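Home Notes Bench Garden About

7 min read

A month with the Firlow two-arm rental

I promised in my last post that I would write about the rental when it was finished. The arms went back at the end of May and I have had some time to look through my notebook, so now I can do it properly. It will be a long post. Two readers asked me by mail if they should take the same package, and my answer to them was yes with conditions, so I would like to explain the conditions.

What I rented is called the Firlow Bench Pair. You get two arms with grippers, the base they stand on, a camera for the head position, a computer with the Zellano software already installed, and a person on the telephone. You pay for the month. My invoice was 1,558 pounds with delivery and collection both included, and a deposit on top which came back to me without discussion. I thought for a long time before I paid it. For me it is a serious amount of money, and I paid it from what I had saved for a new lathe.

The table and the pegboard you must have yourself. Firlow send a drawing with the distance from the base to the table edge, and they are strict about it. I found the drawing clear, but the height of the table is given from the floor and the height of the pegboard is given from the table, and I mixed the two. I moved my pegboard twice. If you are reading the drawing for the first time, please write all numbers from the floor on a separate paper before you drill.

My task was simple to say. I wanted the arms to take hand tools and rolls of tape from the table and hang them on the pegboard, and also to take them down again when I ask. I repair small furniture and lamps, and at the end of the day my table is always full. I did not really expect that a robot would tidy for me after one month. I wanted to learn how far it is from possible, and what kind of work is needed to come there.

Setting up

The delivery came in the morning at 7.30, which was earlier than the message said. The driver helped to carry the boxes to the door but not further, and the base is too heavy for one person. I asked my neighbour. In the contract there is a line that says "kerbside delivery", and I had read it but did not understand what it means. Now I know the word.

The printed guide is good until the page about the cameras. After this page it speaks of a menu that does not exist any more in the newer Zellano version. I lost one afternoon with it. When I telephoned, I was connected to Mr Gill, and he knew the problem at once and sent me a corrected page. I must say that Mr Gill was the best part of the whole service. He speaks slowly, he does not make you feel stupid, and when he does not know a thing he says it and calls back. I spoke with him perhaps more often than Firlow would like.

To calibrate the two arms together you drive each gripper to marks on a sheet, and the software calculates the rest. The sheet must be completely flat. Mine had a fold from the post, so I put it under a pile of books for a night and did the calibration again the next day. The second result was much better.

Teaching it

The method is that you show the movement many times and the software records it. With the rental you get a pair of handles which you hold, and the arms follow your hands. The first hour is strange. Your hand turns a little and the arm turns a little, but you do not feel the weight of the tool, so you always press too much or too late. I practised with rolls of tape only. A roll forgives a lot.

Zellano advise to record 50 good examples for each object before you train the first time. I did this for the tape and for the pliers. For the scissors I went on to 100, and I believe I could have gone higher. Scissors are difficult. They open a little when you lift them by one loop, and then the hole that should go over the hook is not where it was before. I have used scissors all my life and I never thought about this.

You should also change the place of the objects between recordings. In the first days I was lazy and put the pliers back always in nearly the same position, with the handles away from me. The trained arm then did very nicely with the pliers in this position and was lost when I turned them. I had to delete this set and start again. The guide says it clearly, on page two, in bold letters, so here the fault is mine.

Training is done on the Zellano machines and you wait. Usually I started it before I went to bed. It costs nothing extra up to eight trainings in the month, and after that you pay for each one. I used all eight and did not buy more.

What it could do at the end

The tape rolls it could hang quite well in my last week. The pliers it could take from the table almost every time, but on the hook it was often a bit too low, and then it pushed the board and stopped. The stopping is a good thing. It is a safety limit and it never failed in my month. Still, after every stop you must go to the computer, confirm a message, drive the arm back by hand and begin again, and with one tired person in the evening this becomes long.

The scissors it could take from the table. On the board, I would say sometimes. I do not want to give a percentage, I did not keep such a table and I would only guess.

The screwdrivers stand in a cup on my board, and I thought this would be the most easy part, to drop a long thing in a round cup. It was not easy. The gripper takes the handle at a slightly different angle each time and the tip goes beside the cup. I gave up this part after a few days and left the cup as it was.

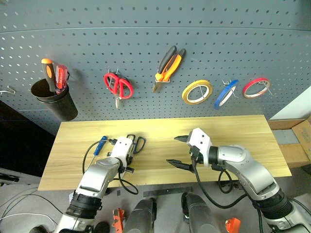
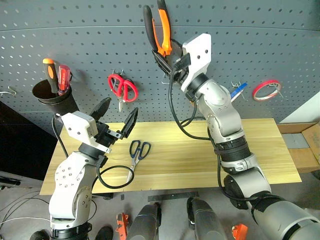
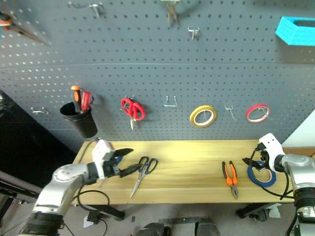 The cables are my main complaint about the hardware, and I told this to Mr Gill also. Firlow run them outside the arms with clips, and they leave a lot of free length so that the wrist can turn in every direction. I understand it, but the result is what you see on the left arm, where the black cable makes a loop next to the work. In the second picture this loop goes in a wide curve over the table, and in the third it goes down beneath it. You have to think about the cable whenever you decide where to put a tool, and I do not want to think about it, I want to think about the hook. A sleeve would already help. Mr Gill said that a sleeve is planned, but he could not tell me when.

My other complaint is smaller. The gripper fingers open nicely wide, but the tips are thick for my kind of tools. When pliers lie flat on the table, as the orange and black ones do in the third picture, the fingers must go down on both sides of the handle and almost touch the wood. I put a thin cork mat under the tools for a few days and it went better. But the mat moved, and then I removed it again.

The company, the money, the others

Before I decided I also asked for an offer from Nistberg, who rent a similar pair. They were friendly and their arms are a bit longer, but the shortest period was three months and the training of the software was calculated separately. For a small workshop this was too much for a first try. If you already know that you want to work with such arms for half a year, I would ask both and compare. I did not see the Nistberg arms in reality, so I cannot say anything about the quality.

From my side I spent over 50 hours with the handles in my hands or in front of the computer. Please calculate your own time when you look at the price. Firlow say on their page that you can begin "in an afternoon", and it is correct that the arms moved on the first afternoon. To begin with useful work is another matter.

The collection was easy. I was sent a list of how to fold the arms and which screw belongs to which bag, and I needed one morning. They found a scratch on one of the covers and did not charge it. The computer is erased by them, but you can download your recordings before, and I recommend to do it two days earlier and not on the last evening like me. It was very slow. I finished a little before midnight.

Would I rent again? For one month, I would, in the winter when I have less repair work, and I would take only two objects, the pliers and one roll of tape. I would put the mat down with tape from the beginning. And I would first call and ask about the sleeve.

If somebody wants my recordings of the pliers, write me a mail and I will look for a way to send them. The files are large. One reader also asked for the drawing with all heights measured from the floor. I have made it clean now and I can send this one too, but check it against your own base before you drill anything.

Zarmeena Orakzai

Older Newer Archive Contact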